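How do I get my white shirts really white again without wrecking them?

Asked by Khoa Lại in Laundry & Fabric Care

Hi all! I have somehow ended up with a closet that is almost entirely white. White work shirts, white tees, white pillowcases, white kitchen towels. I love how it looks when everything is fresh, but after a year or so it has all drifted toward the color of weak tea, and the collars are worse than that.

What I do now: everything white goes in together once a week, warm wash, normal cycle, a generous cap of Plakix liquid, softener in the little compartment. I have front-loading only (no agitator, no way to leave a load soaking overnight, at least none that I've found). Our water is hard. I tried chlorine bleach once on two shirts and the underarms came out MORE yellow, so I'm scared of it now. Tags say cotton on most things, but a few of the shirts have some stretch in them.

I'd like to save what I have. One of those shirts cost me 68 dollars and I've worn it maybe ten times. Is there an order to do things in? Soak first? Hotter? Different detergent? All opinions welcome, including strong ones.

Sheena Purves

Oh, I love this subject, and your shirts are almost certainly saveable! Dingy cotton is mostly stuff sitting ON the fibers: old detergent, softener, body oil and minerals from the water. Get that off and you'll be amazed at what is underneath.

First, stop the softener. Today! It coats the cloth, and the coating grabs everything that floats by. Put plain white vinegar in that compartment if you miss the softness, but never in a load that has chlorine bleach in it. Those two together make a dangerous gas.

Second, cut the detergent down to what the label says for your load size. A generous cap in a front loader is too much, since these machines use so little water that the extra never rinses out. With hard water you can go a touch over the line, but a scoop of washing soda will do more for you than another glug of liquid.

Third, the soak. You want oxygen bleach, the powdered kind (sodium percarbonate on the ingredient list), and you want it in a bucket or the bathtub. I use the Chidiac powder because the hardware store near me stocks it, but any brand is fine. Fill the bucket with the hottest water the tag allows, stir until the grains are gone, push the shirts under, and leave them six hours or overnight. Put a dinner plate on top so the sleeves don't float up. The water will turn a truly disgusting yellow-gray, and you will feel wonderful about it.

After that, squeeze them out and run them through the machine on the hot cotton cycle with a small dose of powder detergent and an extra rinse. Powder, please! Most powders for whites have an oxygen bleach in them already and most liquids don't. And keep the loads small. Shirts need room to fall and slap against the drum, that's what does the scrubbing in a front loader. Six shirts is a nice load. Fourteen shirts is a cannonball.

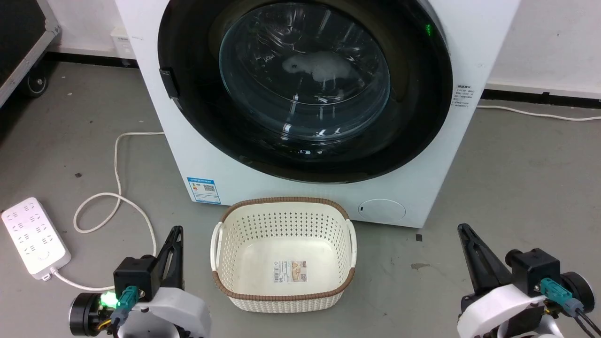
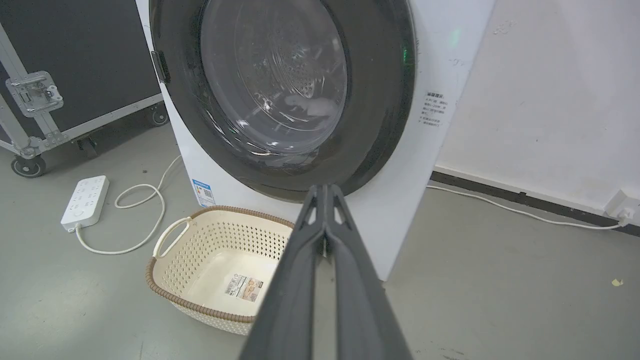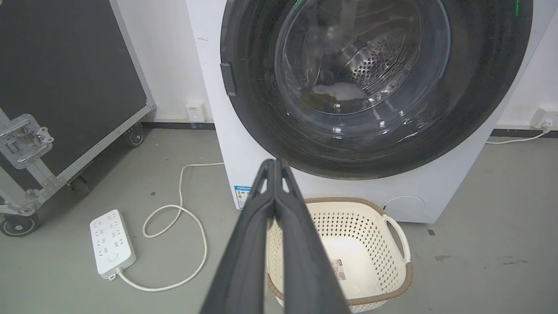 Some white laundry in a front loader.

For the collars, rub a little dish soap in with an old toothbrush before the soak and give it fifteen minutes. I do mine on Thursday night while something is on TV, and by the time the episode is over they are ready for the bucket. Ring around the collar is skin oil, and dish soap is made for grease, so it makes sense when you think about it.

The yellow underarms are a separate problem. That's antiperspirant reacting with sweat, and chlorine bleach really can make it darker, so you didn't imagine that. Mix baking soda and regular drugstore hydrogen peroxide (3 percent) into a paste, spread it on the inside of the shirt, wait half an hour, rinse, repeat if you need to. I had a blouse that took three rounds, and I wore it to a wedding in May with my arms in the air!

Stretchy shirts: use warm water, not hot, and keep them away from chlorine bleach entirely. It eats spandex. They'll do fine in the oxygen soak at a lower temperature, just leave them longer.

And dry them in the sun if you can. A bright afternoon on the line finishes the job on cotton, and it costs nothing. Don't tumble anything that still has a stain in it, the heat will set it.

Please come back and tell us how the 68 dollar shirt did!

kettle_and_pegs

Just buy bluing. Couple of drops in a big jug of cold water, add to the rinse. My grandmother used it and so do I. Don't pour it on the clothes neat or you'll have spots.

Imeo

Agree with nearly everything Sheena wrote, with a couple of additions.

Clean the washer before you do any of this. If there's gray slime in the fold of the door gasket (pull it back and look), your whites are being rinsed in it. Wipe it out, take the detergent drawer out and scrub it under the tap, then run the machine empty on its hottest setting. Check the drain filter too, the manual will say where it is. Put a towel and a shallow pan down first. I didn't, and I mopped for an hour.

Also, towels and shirts should be separate loads. Kitchen towels carry cooking grease, and they shed lint all over good cotton. I keep two hampers now, a big one from Kimis for linens and a small one for shirts, and that alone made a difference in a month or two.

On bluing: it works, but it only hides yellow, it doesn't remove anything. Do it last, if at all.

If your machine lets you pause, you can sort of soak in it. Start a hot cycle, let it fill and turn for a few minutes so everything is wet through, then pause for an hour. Some models drain on their own when paused too long, so stay close the first time.

Khoa Lại

This is fantastic, thank you!! I looked in the gasket. I am not going to describe what was in the gasket. Bucket bought, softener retired, and four shirts are going in tonight under a dinner plate. The stretchy ones will get their own turn over the weekend. Does anyone know if the percarbonate is okay with shell buttons? Two of the shirts have them.

Sheena Purves

Mine have been fine in warm water for a few hours, but I wouldn't leave real shell in very hot water overnight. Do those two on their own, warm, and rinse them well!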